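Looking after tablecloths, from the first wash to the last patch

My mother ironed her tablecloths on the kitchen table with a blanket underneath, and I still do it that way, although I own a perfectly good ironing board that lives behind the larder door.
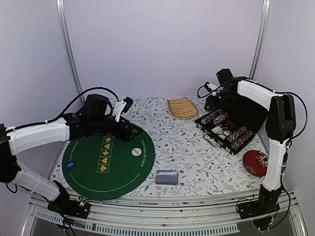

A cloth that gets used every day wants a different sort of care from one that comes out at Christmas. Mine is down from breakfast until the last cup of tea, and it gets jam, candle wax, felt pen and once a whole jug of beetroot soup. I have ruined a few over the years, so most of what follows I learnt the expensive way.

New cloths first. Wash before you hem, and wash before you measure for anything else, even if the label swears it's pre-shrunk. I bought a lovely length of cotton from Luvetti one June, hemmed it that same evening with proper mitred corners (I was so pleased with them!) and after one wash at 60 it hung like a handkerchief. These days I put the cloth through at the temperature I mean to use for the rest of its life, dry it flat over two lines, and only then get the pins out.

For the drop, I like 30 cm on each side for an everyday table. Any longer and it ends up in people's laps, and small children use it to pull themselves up.

Stains

Tea and coffee: cold water straight away, poured through from the back of the cloth so that it pushes the stain out the way it came in. Then a little washing-up liquid rubbed in with your fingers, and leave it for half an hour before it goes in the machine.

Red wine: blot, blot and blot again with an old towel. People will tell you salt. I have used salt and I have used plain fizzy water and I couldn't tell you which was better, but I do know that rubbing makes a bigger patch.

Candle wax: let it go hard, lift off what you can with a blunt knife, then brown paper on both sides and a warm iron. Keep moving to a clean bit of paper. Coloured wax may leave a shadow, and a dab of surgical spirit usually shifts that, though do try it on the hem first.

Grease: chalk. Ordinary white blackboard chalk, crushed and left on overnight. Mariann Pálfi taught me that one when we shared a stall at the Flisside summer fair, and I have not bought a stain stick for grease since.

Please don't tumble dry anything until you're sure the mark has gone. Heat sets it and then you have it for good.

Stopping it sliding about

A layer of old flannelette sheet under the cloth does wonders, and it saves the table top from hot plates a bit too (not from a casserole, mind, you still want a mat for that). Cut it 2 cm short all round so it doesn't peep out. Little weights sewn into the corners are good for the garden, and steel washers do nicely if you stitch them into scraps of tape. Take them out for the wash or you'll get rust spots.

Ironing and putting away

Iron while the cloth is still a touch damp, from the middle outwards, wrong side first if there's a print. I roll mine on a cardboard tube after that, since folds weaken the cotton along the same line year after year. If you must fold, fold in three one time and in four the next.

When a cloth finally goes thin in the middle, the edges are usually still sound and will make you a good set of napkins.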